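Speckled, or how I lost an argument with my own kitchen

May was supposed to be the month I finished the kitchen. If you've been reading for a while you know I've been saying that about various months, and I'd like to thank the people who stopped asking (and the one who didn't, hi Mom).

So the cabinets are up. The sink is in. The lights over the window work, both of them, although the switch is upside down and I've decided I like it that way. What I didn't have until last week was a decision about surfaces, meaning the counter and the floor, and it's embarrassing how long that took me. I picked a college faster. I definitely picked a car faster, and I've told you how that went.

My problem was that I wanted white. I'd wanted white since I was a teenager looking at magazines at the dentist. A big white counter with a bowl of lemons on it and absolutely no mail. I had a folder of white kitchens on my computer, and a second folder of white kitchens I'd forgotten were already in the first folder, and when people came over I'd wave my hand at the old brown counter and say "and this will all be white."

Then I rented the place on Florngate for the winter while the pipes were being redone, and it had a white counter, and I lived with it, and oh my goodness. I make toast every day. I drink tea, a lot of it, and I put the bag down wherever I happen to be standing. Within two weeks I was a person who walked around her kitchen with a damp cloth, wiping at things, muttering. I wiped before bed. I wiped before leaving the house! One morning I ate my toast over the sink, standing up, in my coat, to spare the counter, and that was when I started to wonder if white and I were really meant for each other.

I called Arsalan Soomro, who did my bathroom tile years ago and still answers when I call even though he has every reason not to. I told him I was thinking about black. He was quiet for a bit and then asked if I owned a flashlight. I said yes. He said to go shine it sideways across anything black and shiny in the house and call him back.

I used the top of the piano. I won't go into detail, but I did not call him back to argue for black.

What he told me, and I'm paraphrasing because he was driving and kept going through the tunnel, is that plain colors are hard work at either end. White shows every dark thing you drop and black shows every pale thing, plus fingerprints, plus dust, plus whatever the water leaves behind when it dries. If you want to cook and then sit down afterward, you want something in the middle, and you want it busy. Not busy like a Hawaiian shirt. Busy like gravel. Little bits of dark, little bits of light, so that when a crumb lands there it looks like it moved in years ago.

I said that sounded like a school hallway. He said yes, and have you ever noticed a crumb in a school hallway?

I had no comeback for that, and I've been thinking about it for a month. I still don't have one.

So I started looking at gray speckle, and once you start you cannot stop. It's everywhere! The post office has it. The laundromat has it on the folding tables. My bank has a really nice one, bluish, and I stood in line admiring it for so long that the woman behind me asked if I'd lost an earring. I told her about my kitchen. She told me about hers. She has linoleum with a brick pattern from before she was married and will be buried with it, she says, and I believe her.

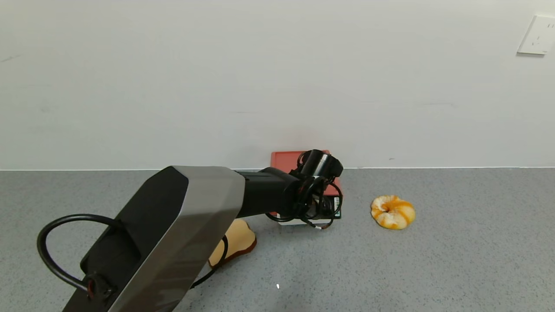
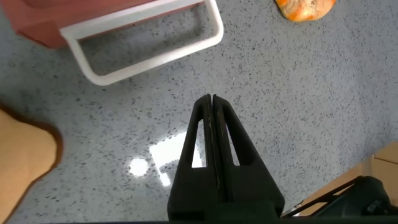
Gray speckle on a tabletop, then gray speckle underfoot.

I got a bit carried away at this point and decided to do it everywhere, counter and floor both. My thinking was that if speckle is good, more speckle must be better, and I'd have a kitchen where you could drop an entire bag of granola and just carry on with your day. I drew it out on graph paper. I colored in the gray with a pencil and then put the dots on one at a time with a pen, during a phone call with my sister, and by the time she'd finished telling me about the soccer situation I had something that looked like static on an old TV.

I showed it to my neighbor Gaétan Dhillon, who used to lay floors before his knees retired him. He held it out at arm's length, then closer, then at arm's length again. "You'll lose your cat," he said.

I should explain that my cat, Dogar, is gray. She's gray with darker gray bits and some white on the belly, and she sleeps flat out in the middle of any room where people are carrying hot things. I had honestly never put those two facts next to each other. Gaétan had me fetch the drawing and put it down on the rug, and Dogar came and sat on it, as cats will, and we both looked at her for a while.

So then it was back to either the counter or the floor, and I went back and forth on that one for ages. Here's roughly how it went in my head, mostly at night.

If the counter is speckled, I can be messy at the counter, and that's where I'm messy. But you lose small things on it. I've already done this at the laundromat. A button just vanishes. I take one tiny pill in the mornings for my thyroid and I could picture myself patting the counter all over like someone looking for a light switch in a hotel.

If the floor is speckled, I don't have to sweep as often (or I do, but no one can prove I didn't). But I go barefoot from spring until it gets really cold, and a crumb you can't see is one you find with your foot. I dropped a glass at Florngate and found the last sliver of it weeks later in exactly that way. That was on plain tile, too.

My sister voted for the floor. Mom voted for the brown counter I already had, which had been in a dumpster since February. Arsalan declined to vote but said the floor would be harder to change my mind about, so I should be surer of it, and I wasn't surer of anything.

In the end it was the money that decided it, as usual. I drove out to Brendbridge, to the yard where they sell ends and leftovers, with a tape measure and a thermos. I'd been before for the sink. You have to go early and you have to be nice to the guy at the gate, who is nice back if you remember to close it behind you. They had a length of speckled gray counter that somebody had ordered for a job in Varkberg and never picked up. Medium gray, dark flecks, a few pale ones if you get your nose down to it. It was marked $480. I measured it, went and sat in the car, drank some tea, measured it again, and it was going to fit with a bit cut off the end and nothing to spare.

I got $50 off for a chip on the back corner that will be behind the toaster until the end of time. I've never bargained for anything in my life and I was so thrilled I forgot my thermos there. (If you're the gate guy and you're reading this, it's the green one with the dent.)

Arsalan and his nephew brought it over and put it in, and it took them most of the afternoon because my walls aren't straight. No wall in this house is straight. You could roll an orange from the back door to the stairs. They shaved a little here and filled a little there and then it was in, and I made everybody grilled cheese, and afterward I looked at the counter and it looked clean. I wiped it anyway, out of habit, and the cloth came up with enough crumbs to feed a pigeon.

I love it. I do worry a bit about what I'm not seeing. I've started wiping on a schedule, once after dinner, whether it looks like it needs it or not, and that seems to be keeping things respectable. For the pill I bought a little red saucer, and for the buttons I've got nothing, so I'm trying not to have loose buttons.

The floor is going to be wood. Plain old pine, the boards that were under there the whole time, all 16 feet of them, once I get the glue off. The glue is its own story and I'm not in a good enough mood to tell it. I've tried the scraper, the heat gun, and the stuff from the orange bottle that made my eyes water, and the best results so far have come from a butter knife and a podcast. If any of you have gotten black glue off pine boards and lived, please leave a comment. And yes, I've had it tested, it's the boring kind.

The lemons are in their bowl, by the way. So is the mail.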